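Why I gave up on the big reed organ and bought a small one

For four years I had a two-manual harmonium in my living room, and for four years I told my visitors that it was almost ready. It had a nice case with carved columns, two keyboards, a pedal board, and a bellows that sighed like an old dog. In September I sold it, and I want to write down how it went. Maybe it is useful for somebody who stands now before the same decision.

I should say first that I am not a professional. I play a little, mostly hymns and easy French pieces from before the war, and I repair a little. English is not my first language and the vocabulary of organs is difficult even in my own, so please forgive me if I call some part by a wrong name. My neighbor calls everything inside the instrument "the works" and I think he has a point.

The big one was built by Leclerc. It is a small maker, and you will not find much about him. I paid 700 dollars, and the seller helped me to carry it to the van, which should have been a warning. He was very happy to carry. At home I opened the back and counted the reeds, because the seller said it was complete. There should have been 227 and there were fewer. Some were sitting in the wrong cells, so you pressed a C and got something that lived between two notes.

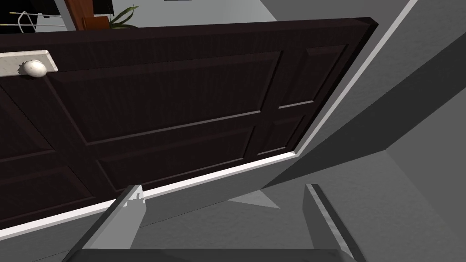

Reeds by themselves are not such a problem. A brass reed is a simple thing, a tongue on a frame, and if it is only dirty you can brush it, put it back, and it speaks. I cleaned the whole first rank on the kitchen table during one winter. I made a board with numbered slots so that I did not mix them, and I can recommend this to everybody. Without the board I would have finished with a box of brass and no idea. The tuning is slower. You scratch a very small amount of metal near the tip to make it higher, or near the root to make it lower, and you must then wait, for the reed gets warm from your hands and tells you lies. I learned to tune in the early morning when the house was cool and the street was quiet, and then I went to work with brass dust on my sleeves.

What defeated me was the wind. The reservoir cloth had become hard and it cracked at every fold. I replaced it with good rubber cloth and hot hide glue, as one should, and it held. But then the higher pressure found all the other leaks, which before were too tired to leak. The pallets, the stop action, a split in the soundboard as long as my hand. I closed one, and the next one began to hiss. I am sure a real workshop knows in which order to do these things. I did them in the order that I heard them.

I wrote in that time to Rosaire Boychuk, who repaired reed organs for a long time and now only answers letters. He answered me with two full pages. He asked how wide the split was, and if it went through to the other side, and whether I heated the room with a stove. Then he wrote a sentence that I have kept: "You can have this organ play or you can have your evenings, and I do not say which is better." He also explained how to test the bellows. You pump until it is full, take your feet away, touch no key, and count how long until it falls. A healthy instrument takes its time. Mine was down before I had my feet properly on the floor. 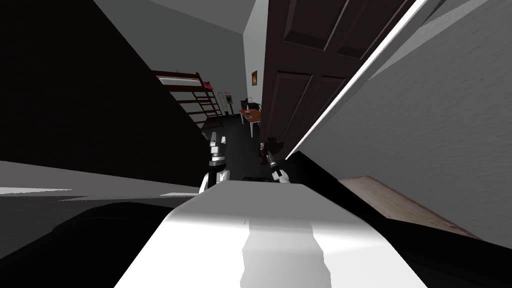
I did not give up immediately after this letter. I bought leather, I bought felt, I bought a little steam iron only for glue. I went on for one more year. There was one afternoon when everything worked, all the stops on the lower manual, and I played one hymn from the beginning to the end with all verses. It was a big, dark, slow sound and the window was humming with it. The next day the weather changed and two notes were ciphering, that means they sound by themselves without being asked. I pulled out the keyboard again and there I sat.

The idea of a small instrument came from a visit to a shop called Dosent, which sells mainly pianos. In the corner there was a portable harmonium, the folding kind that a missionary or an army chaplain would carry. The name on the front is Giltar. It has one set of reeds, four octaves, two little pedals on straps, and it folds together into something like a heavy suitcase. I sat down to be polite and stayed there until the owner began to switch off the lamps.

He asked 137 dollars for it. One pedal strap was broken and one reed was silent. The strap I replaced the same evening with a piece of belt. The silent reed had a bit of fluff under the tongue, and when I pulled a strip of paper through, it spoke. So the complete restoration was finished before supper. After four years of the other thing I did not know what to do with myself.

Of course it is not the same. There are no stops to choose, so the color of the sound is always the same color. The lowest octave is missing and in some pieces I must fold the left hand upward, and then it gets crowded in the middle. With only one set of reeds you hear every hesitation. The big organ was generous and covered my mistakes with a lot of warm air. The little one repeats them exactly.

But you learn to use your feet. On the Leclerc I pumped like one rides a bicycle, only to keep going. On the small one the reservoir is so little that each push of the foot goes almost directly into the note. If I push softly at the end of a phrase, the phrase goes soft. The French have a whole art of this on their expensive instruments – I can do only the very beginning of it, and it already gives me a lot of joy. I practice with a book of short pieces, one page each, and I try to write the breathing into the music with a pencil, a small hook where the foot should change.

For oil I use nothing at all inside, and I mention this because I read the opposite on a forum. For the outside of the case I used a wax called Volus, only a thin layer, and I kept it far from the reed pan. It smells strongly for some days. I would open a window.

The big one went to a man who has a barn with a wood workshop and a daughter who also repairs instruments. I told him everything that is wrong with it, it took a long time, and I gave him my board with the numbered slots and all of Rosaire's instructions copied by hand. He wrote me some weeks ago that the soundboard is out and lying flat under weights. He has the patience, and he has clamps of a length which I never could put in my apartment. 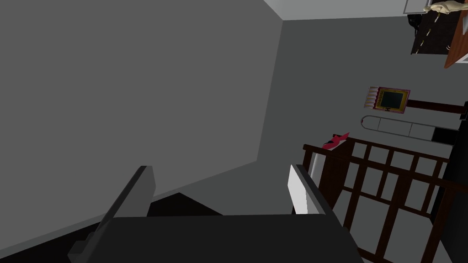
View toward the gray wall.

If you are looking at a reed organ now, bring a flashlight and do the test with the bellows before you talk about the price. Look at the cloth in the folds, not on the flat parts. Play every key slowly with one stop, then the next stop, even if the seller becomes nervous. And measure your stairs.

I am working at the moment on an Advent piece with a difficult turn in the middle, where both feet want to rest at the same time. If somebody has a good fingering for repeated notes on a light keyboard, please write me in the comments, I read all of them.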